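Motow Simulation Lab, Burkthorpe
Simulated cell inspection checklist, with comments
Revised January 11, 2021

Most of you know why we are going through this list again, but for the newer folks: in December the gripper in our Gentile simulation kept its fingers shut after an open command, and the arm carried on to its next move as if all was well. Only a simulated part suffered, thank goodness, but the same control code goes to the real cell, so we treat it the same way. Please take your time, and write as much as you like in the comments.

1. Open command acknowledged before the arm moves
Result: Pass, after the fix
Comment: I ran this 20 times from a cold start and got a good reply each time. The old build failed on the tenth run or so, which is why a quick check missed it.

2. Fingers open with a part standing between them
Result: Pass
Comment: We used the yellow forked piece, as its side stub is just the sort of thing a finger can catch on. Please look at this one through the gripper view and don't trust the status light by itself. 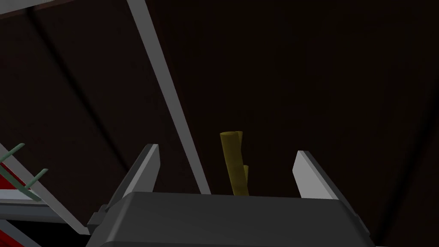 Brellum wrote back that the open fingers are fine as far as they go, but that the log should also keep the finger position for 60 seconds after a stop, or we will be guessing again next time. I think that is fair, and I have added it as item 3.

3. Finger position kept in the log after a stop
Result: Open
Comment: The log currently holds 10 seconds. The change is small, and I would dearly like it in before the next long run.

4. Stop signal reaches both arms
Result: Pass with a note
Comment: The left arm stopped promptly. The right one stopped too, but its message showed up in the log under the wrong arm name — a nuisance to anyone reading it at the end of a long day. Please fix the label and run the item again.

5. Speed limit near furniture
Result: Fail
Comment: I'm sorry to say the limit was still at the old value. It was put back by hand in December and the startup file was never changed, so every restart brings the fault back. No runs beside the drawer cabinet until the file is right, please, even short ones.

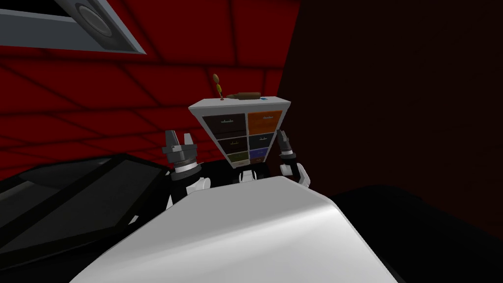 Item 5: grippers on either side of the drawer cabinet.

6. Restart after a fault needs a person to confirm
Result: Pass
Comment: Tried with the confirm box left alone, and the arms stayed put. Well done to whoever tidied up the wording on that screen, it is so much easier to follow now.

7. Error 108 shown in plain words
Result: Open
Comment: It still shows as a bare number. "Gripper did not open" would do nicely.

Cell status: held for items 3, 5 and 7. Send the item 4 rerun along with them.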